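Ticket 3120 - heating zone 2 won't hold setpoint, Plavdale office
Opened 19/06/2020
Status: open, waiting on part
Priority: medium (was low)

Problem as reported: thermostat on zone 2 set to 72, room goes up to 78 and stays there. Zone 1 fine. Same controller on both, Pronby wall unit, same firmware as far as I can tell.

First try: power cycled the wall unit. Came back up, took the setpoint, showed 72 on the screen. An hour later reading 78 again. So not a frozen display.

Second try: checked the schedule. Found an old one left over from November, heat on at 6 am every day. Deleted it. Thought that was it. Was not it.

Third: swapped the two wall units between zones. Problem stayed in zone 2, so the wall unit is OK. Swapped them back, re-paired both. Pairing took three goes, the manual has the button order wrong - hold down arrow first, THEN menu.

Fourth: looked at the damper. Actuator motor hums when I call for cooling but the blade barely moves. By hand it turns freely with the motor off. Suspect the gear inside the actuator is stripped. Also the screw on the linkage was loose, tightened, no change.

Zone 2, desk side:
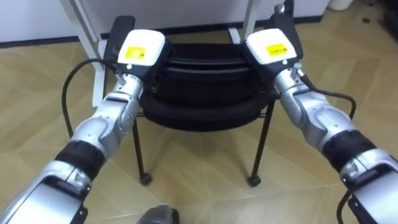
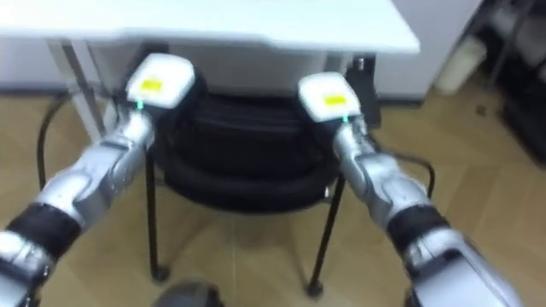 Return air temp and supply air temp logged overnight on the Zendedero portal. Supply to zone 1 drops when cooling kicks in, like it should. Supply to zone 2 hardly changes. Fits with the damper being stuck mostly shut on the cold side.

Tried forcing the damper from the portal (service menu, output test, 100%). Portal says "moved OK". It did not move OK, I was up the ladder looking at it. The portal only knows what it asked for, there's no feedback wire on this model. Please don't close the ticket on the strength of the green check mark.

Workaround for now: linkage disconnected, blade set half open by hand and clamped. Zone 2 will follow zone 1 more or less. Do NOT run the output test while the clamp is on.

Part: replacement actuator ordered from Steinarsdóttir, same torque, spring return. They asked for the shaft diameter and I gave them the old one off the drawing, will remeasure before it ships. Drawing has been wrong befroe.

To do:
- remeasure shaft
- fit actuator, take clamp off
- rerun output test with someone on the ladder
- check zone 1 linkage screw too, same age
- get the pairing page in the manual corrected

Update: shaft measured, drawing was right this time. Order confirmed, no ship date yet. Leaving ticket open.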